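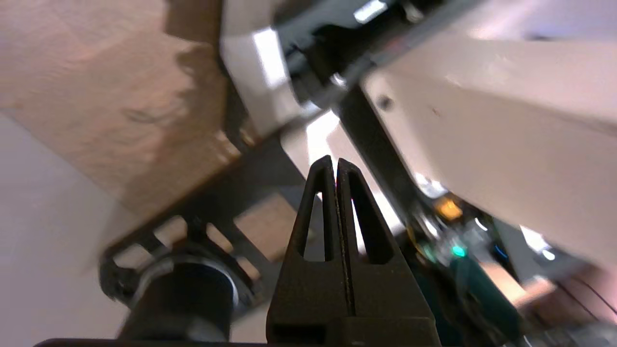
Small Theaters Should Bring Back the Late Start

The Brophy now raises its curtain at 7 on weeknights. So does the Mindale Playhouse, and since June the Flidura has done the same. I think all three have made a mistake.

The case for the early start is easy to follow. Parents get home to the babysitter, and the crew gets to bed. What it leaves out is anyone who works until six and lives on the far side of the river. Those people used to make an 8 o'clock show with time for a sandwich. Now they arrive sweating, or they miss the first scene and stand at the back until somebody lets them in.
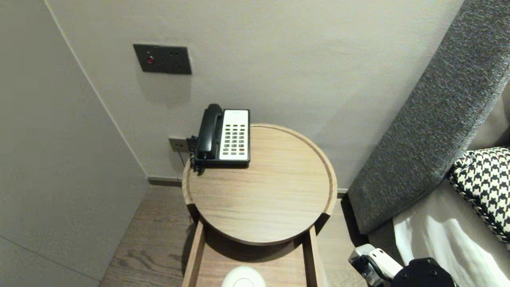
Would a later curtain mean everyone gets home at midnight?
Only if the plays stay as long as they are. Most new work I see in these houses runs two hours with an intermission, and a good part of it could be trimmed.

I saw "Drolurari" at the Brophy last week. It is a quiet piece for three actors, and it depends on its opening, a long wordless stretch in which a family sets a table. On the night I went, latecomers were seated twice during it. The actors kept going – they are professionals – but the spell was gone, and the people around me never really settled.

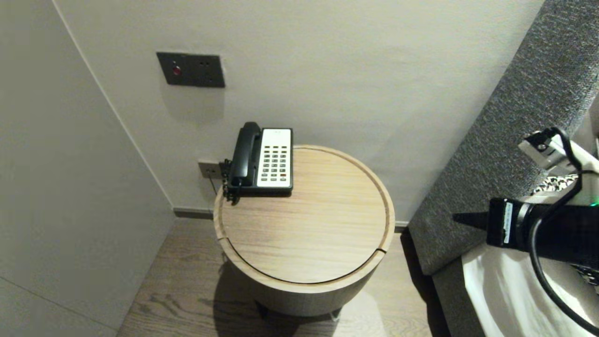

A theater could split the difference. Keep the early curtain on Tuesdays and Wednesdays, then go back to 8 for the rest of the week. Print the running time on the ticket so people can plan the ride home. And hold the doors closed for the opening, even if it makes a few people angry. I have been one of the angry people, and I would still rather wait in the lobby.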